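Flikum Help > Data collection > Hand-held grippers

Demos with thin plastic bags keep getting rejected, what am I doing wrong?

Collecting bag pickups with the hand-held gripper for a grasping policy. Target is 300 episodes, I have 288 recorded, and the Trondska checker throws out most of them with "tracking lost". Rigid stuff went fine on the same setup, same calibration. Bags are see-through with things in them, plain pale wall behind.

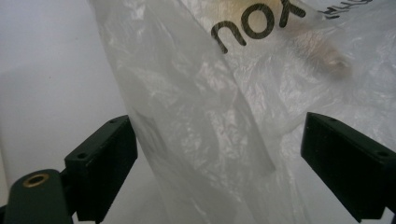 Fingers open, bag not pinched yet.

Do I slow down or change the background? Woud rather not redo everything.

3 answers

Answer 1 (accepted)
Probably the view, not your hands. When a clear bag fills most of the camera there's nothing steady for tracking to hold onto. Plastic moves, highlights move, and a blank wall gives it zero. Had the same with the Lehner set, 964 episodes, lost a big chunk before we changed anything.

What fixed it: something with texture behind. Patterned cloth, newspaper, whatever, just keep it still. Start each take a bit further back so the background gets seen first, then come in. Slower on the approach too. 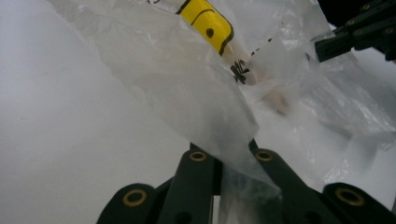
Also don't delete the rejects yet. Rerun them with the map from a good take loaded, I got a fair number back that way. And mix up what's inside the bags and how they hang, otherwise the policy learns one bag and thats it.

Answer 2
Check exposure. Auto exposure jumps when shiny film gets close to the lens. Lock it.

Answer 3
same problem here in March, never solved it. switched to paper bags lol

Comment from asker: cloth behind + locked exposure, did 7 test takes and all of them passed. Rerunning the old ones tonight. Is the map option in the Fitthorpe export or only in the checker?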